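Brerkano Molded Footbeds, Three Months In
Review by Fletcher Tautahi

I have flat feet, and I come from a long line of flat-footed people, so I have been sticking things inside my shoes for most of my adult life. Foam ones, gel ones, cork ones, a pair of leather ones from my uncle that squeaked so badly I wore them only to mow the lawn. When the last of my foam pairs went thin under the heel in March, I drove over to Prendergast, the outdoor shop in Erkdale, and let myself be talked into the Brerkano footbeds. They cost me $100 even, more than I paid for the shoes I first put them in. My wife has heard a lot about that.

If you've only ever used the soft drugstore kind, a molded footbed will be a surprise the first time you pick one up. It keeps its own shape. There is a proper cup at the heel, and the whole piece feels like part of a shoe that somebody forgot to finish. I stood in the aisle turning one over for quite a while before I was convinced a person could walk on it.

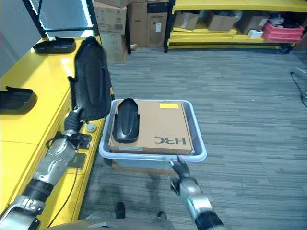

Getting them to fit

Take out the liner that came with your shoe before you do anything else. I know that sounds obvious, but I walked around my kitchen for half an hour wondering why my heels were popping out of my boots, and there was the old liner, still snug at the bottom. Once that was gone the footbeds dropped in nicely. Mine needed trimming at the toe, and there are cut lines printed on the bottom for each size. Use good scissors and go one line bigger than you think. You can always come back and take off a little more.

My boots are Pevmonts, the mid-height ones with the wide toe, and they have room to spare. My everyday sneakers were a tighter squeeze, and I had to loosen the laces all the way down to the toes. I never did get the footbeds into my dress shoes, and I'd say don't bother trying.

The first 3 weeks

Oh, these were not fun! The arch is high and it's firm, and for the first few days I felt as if I had a golf ball under each foot. The leaflet says to wear them an hour a day and build up, and I ignored that and wore them to a street fair. Please read the leaflet. By the end of the second week I'd stopped noticing the left one, and the right one followed a few days later. Then one morning I came down the stairs without holding the rail – I hadn't done that before coffee in years – and I began to think kindly of the fellow at Prendergast.

I keep a little walking log on the refrigerator, mostly so I can brag to my sister, and I've now put nearly 209 miles on this pair.

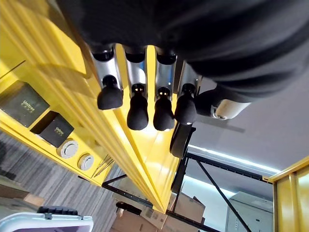

Grip is what I had wondered about most, and it has been better than I hoped. My old gel pair used to creep forward until they bunched up under my toes, especially going downhill, and I'd have to sit on a rock and dig them out. The Brerkanos have a rubbery patch under the heel and another under the ball of the foot. If you look at the fingers in the photo, with their silver metal segments and black rubber tips, you'll get the idea: a hard piece to carry the load, and something softer where it touches. The patches have held on dirt trails, on the long hill behind the library, and on one very undignified run for a bus.

The cloth on top is the part I like least. It's fine underfoot, and it doesn't slide against my socks, but it is black and it collects every bit of lint I own. There's also some fuzz coming up where my big toes sit. I've washed the pair by hand a few times with dish soap and left them on the porch rail to dry overnight. The smell came out, the lint mostly stayed.

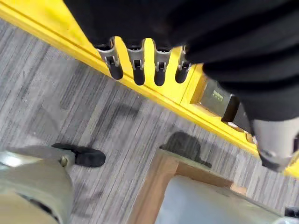 Who should buy them

If your feet ache after a day of standing and the cheap inserts keep going flat on you, I think these are worth the money. People with high arches should try them on in the store first, with the socks they normally wear. And if you mostly wear slim shoes, Brerkano makes a thinner model, the 201, which my sister has in her loafers and seems happy with. She has narrower feet than I do, so I can't promise it would suit everybody.

I'd buy mine again. I'd like a gray one, please, if anyone at Brerkano is reading.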